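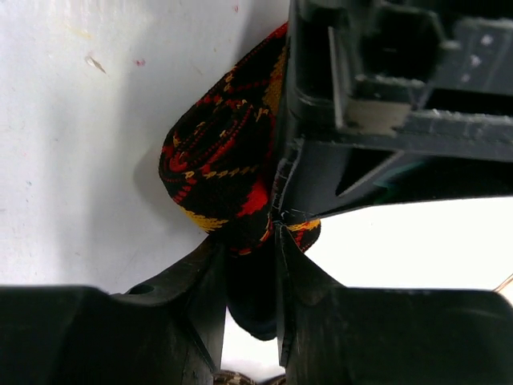

According to Gertraud Widmer, a heel should be mended before there is a hole in it. She repeated this to me many times during the afternoon I spent in her kitchen in Urthorpe, and each time she put my finger on the thin place so that I could feel it.

March
By Hina Hashmi

I came to darning when I was already grown. In my childhood home my aunt did all the repairs, and we children did not ask how. When I moved to Urthorpe I threw away my socks like everybody else, until one winter I counted the money and felt ashamed.

The mending evening is held above the old Tisard shop, from seven o'clock. You pay 8 dollars and this includes tea. The room has a long table, poor lamps and a very good radiator, and people fight politely for the chairs beside it. Gertraud teaches the beginners. She learned in a stocking factory in Lodness, where at that time 200 women worked on one floor, and where a dropped stitch was taken from your pay.

Her method is slow. First you turn the sock inside out and put the wooden mushroom under the weak part. Then you run the yarn up and down, leaving a small loop at each turn, for the wool will shrink in the wash and the loop gives it something to take from. Only after this you weave across. My first darn was as hard as a coin. I walked on it for one morning and took it out again.

Patterned socks are a separate question. On plain gray wool you can hide your work, but with stripes and zigzags you must decide. Some people at the table follow every color and need a whole evening for one toe. Gertraud takes whatever yarn is nearest. She has a green heel on a brown sock and she wears it to church.

I asked her about cost. A skein of 50 grams, she told me, has lasted her for around 300 repairs, but I think she included buttons.

The Lodness factory is closed now and the building belongs to a furniture company. Gertraud kept one thing from there, a needle with a bent point, and she does not lend it. I have asked two times.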